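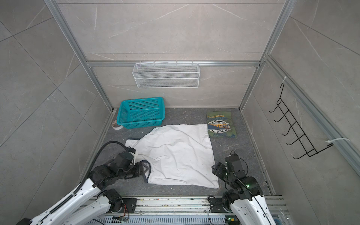
A wire basket on a rail, a plastic one on the floor.

Search this site Go

The Basket Theory of a Better Life

Every March my mail fills up with advice on getting organized, and every March the advice is to buy something. This year it was baskets. A catalog from an outfit called Jultavell offered a set of them, sized to fit inside each other, for a price I won't repeat in front of my mother. The copy promised that a home where everything has a place is a home where everyone can breathe. I have lived in a messy house for most of my life and have never had trouble breathing.

I should say that I own baskets. I have bought the mesh kind and the plastic kind and a canvas kind that sagged and had to be thrown out. What I have never managed to do is own fewer things after buying them. The batteries that used to roll around in the kitchen drawer now roll around in a basket in the kitchen drawer. I still can't tell which ones are dead.

My friend Maxine Ruddock took a weekend course in home order last year and paid 400 dollars for it. She came back with a label maker and a firm belief in zones. Her hall closet has a zone for gloves. I asked her in the fall whether she spends less time looking for gloves, and she said that wasn't really the point, and then she couldn't say what the point was. She did say she felt calmer. I believe her. I feel calmer after cleaning out the car, too, and it lasts until I drive somewhere with my kids.

The people who sell this stuff like to talk about time. One newsletter claimed that a tidy home would give me back 8 hours a month. Back from whom? Nowhere did it mention the time it takes to sort, fold, label, and then police the other people in the house, who did not sign up for the system and put the scissors wherever they happen to be standing. My husband, Uriel, is a reasonable man. He has looked straight at a label reading TAPE and set down a screwdriver.

There's also a moral tone to it that I don't care for. A cluttered counter is treated as a sign of a cluttered mind, and I would like to see some proof. My aunt, Nélida Bustos, kept the books for a lumber yard for most of her working life on a desk you could not see the top of. She could put her hand on any invoice in the pile while still talking on the phone. When the yard got new owners, they gave her trays. She used them for a week, lost two bills, and went back to the pile.

I'll grant the other side something. If you share a kitchen with someone who can't see well, or you are always late because of your keys, then a hook by the door is a fine thing and costs next to nothing. My complaint is with the next step, where the hook turns into a wall system and the wall system needs matching bins. Most of us own too much. Selling us containers for it seems a strange cure, and I notice that the catalogs never suggest skipping the catalog.

The Jultavell one is on my counter now, under the phone bill and a library book. I know right where it is.

Contact | Copyright, all rights reserved | Back to top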